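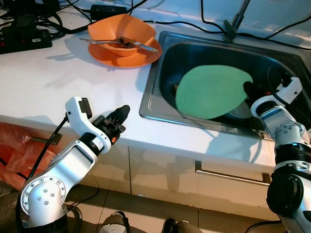 Fladel Everyday Dishes in Orange and Green

We've been selling dishes at Skeltik long enough to know that most people don't go looking for a new set until the old one is down to three plates and a bowl that belonged to somebody's aunt. If that's where you are, welcome! Fladel is the set we send most of our customers home with, and it's the one I (Defne) have in my own cupboard, in both colors, all mixed together.

The colors are the first thing people ask about, so let's start there. Orange is a warm, full orange, a good bit deeper than peach, and the bowl and plate come out of the same color batch so they match when you stack them. Green is the one that sells out. We had a long wait for it last October and I'm still apologizing to a few of you, but the shelves are full again and we've put extra large plates aside for people who only want to replace one.

The bowl

The Fladel bowl has straight, angled sides and a rim that flares outward. I like it for soup and for anything you eat with a fork out of a bowl, which at my house is nearly everything. The flare gives your fingers something to hold when you carry it to the table full, and it sits nicely on its plate with room left over for bread or a knife and fork. When dinner is over you can lay the silverware right across the top and take the whole stack over to the sink in one trip.

The plates

There are two sizes. The regular plate is the one that goes under the bowl, and it's plenty for breakfast or a sandwich. The large plate is a proper dinner plate, and quite a generous one, so please measure your dishwasher and your cupboard before you order eight of them (I have had this phone call more than once). It will go into an ordinary kitchen sink, though you may find yourself leaning it at an angle while you wash around the rim.

Washing and care

Warm water, regular dish soap and a soft sponge are all Fladel needs. Tomato sauce and turmeric should be rinsed off the same evening, especially on the green. Skip the steel wool, please, it dulls the finish and there's no bringing it back. The dishwasher is fine on the normal cycle, top or bottom rack. Let the plates cool before you stack them, and if your sink is stainless steel and you tend to drop things (no judgment, so do I), a folded dish towel in the bottom is a kindness to both the plate and your nerves.

Sizes and details

Bowl: 8 inches across at the rim
Colors: orange, green
Dishwasher safe: yes
Oven: no
Sold: singly or as a set of bowl and regular plate
Large plate: sold singly

Goes well with

Altıntaş forks and knives, plain metal with a little weight in the handle. We've carried them nearly as long as the dishes.
Mokley drying rack, the low one, which has slots wide enough for the large plate.

Ordering

Orders go out from the shop every weekday afternoon, wrapped in paper with cardboard between the pieces. Shipping is free over $60. If something arrives chipped, send us a note with your order number and we'll put a new one in the mail, no need to return the broken piece. You have 35 days to change your mind on anything unused, and mixing colors within one order is always welcome. Cafés and rental kitchens ordering 300 pieces or more should write to me directly at the shop so we can set aside matching stock.

Defne Yazıcı, Skeltik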